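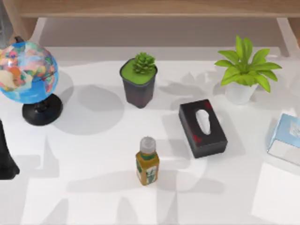
Morfudd Watkins replied at 7.40 pm
I'd leave the shoes off for now and see how he goes on the grass. Mine was footsore for 8 weeks after his came off and then improved a lot.

sokotura_livery wrote:
Does that include hacking on the road? We have nearly a mile of tarmac before the bridleway and he shortens up as soon as we're on it.

Morfudd Watkins replied:
Lead him in hand along that bit. If he's still short after a fortnight, ask your farrier to look at the soles.
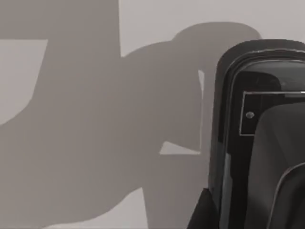

Posted by haynet_jo, 2 replies

haynet_jo wrote:
I disagree with leaving it. A horse that is short on tarmac is sore, and a fortnight is a long time to be sore. I used Waletti boots on the front feet only, for roads, and took them off in the field. They rubbed at the heel until I went up a size.

sokotura_livery wrote:
Were they the ones with the cable? The tack shop only had the Trindia ones and they twisted in trot.

haynet_jo wrote:
No, the strap ones. Measure the day after a trim. If you measure at the end of the cycle you'll buy too big, and that may be your twisting.

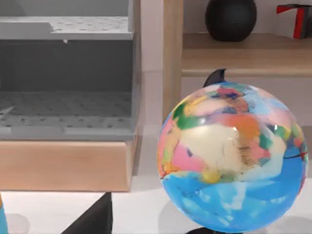 Last edited by sokotura_livery in August

Update to my first post. Farrier came and said thin soles, nothing worse. He wants Rácz back in front shoes for the winter – hinds can stay bare. I've borrowed a pair of boots in the meantime and he walks out better on the road, though still not keen on the stony bit by the gate.

Morfudd Watkins replied:
Fair enough, though I'd have given him longer. Once the fronts are back on you won't know if he would have managed.

haynet_jo wrote:
She's asked the person who has seen the feet. I'd go with that.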